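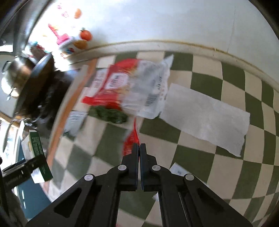
Dark leafy greens and a sheet of paper towel on the green-and-cream check.

Lokum stainless steamer pot – long-term review
By Zdislava Sokol

The Lokum is a tall, tiered steamer for gas cooktops. Mine has been in regular use since June, mostly for greens, buns and fish. Empty weight with the lid on is 2,535 g by my kitchen scale. That is manageable when dry, but I would not lift the full stack by its side handles with water in the base. Take it apart first.

Time to steady steam from cold tap water was 14 minutes on the rear burner, which is the weaker of my two. Leafy greens in the top tier cook evenly if they are cut across the stems and spread out. A whole bunch packed in tightly comes out overdone at the edge and raw in the centre. Greens in the lowest tier collect drips from whatever is stacked on top, so fish goes at the bottom.

The lid is domed and sheds condensation to the rim, where most of it runs back into the pot. A folded sheet of paper towel under the food takes care of the remainder. The loop on top is metal and gets hot. Ľubica Kopecký has the older Hodeck model with a plastic knob, and on that point hers is better.
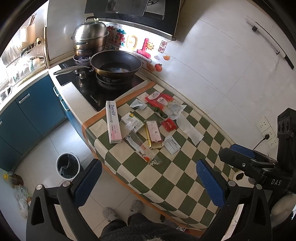
The steamer on the rear burner, behind the wok. Discolouration shows on the lower tiers.

Finish is the weak area. The lower tiers have darkened and the colour has not come off with vinegar or with a mild cream cleanser. It has no effect on cooking. The lid cleans up well.

Height needs checking before purchase. Allow 330 mm between the top of the lid and the underside of the range hood if you want to lift the upper tier straight off – with less, you end up tilting it and spilling water on the burner. A wok will fit on the front burner at the same time, provided its handle is turned to the side.

Replacement tiers are sold separately through Wosbridge. I have not needed one.

Recommended for gas. Not tested on induction.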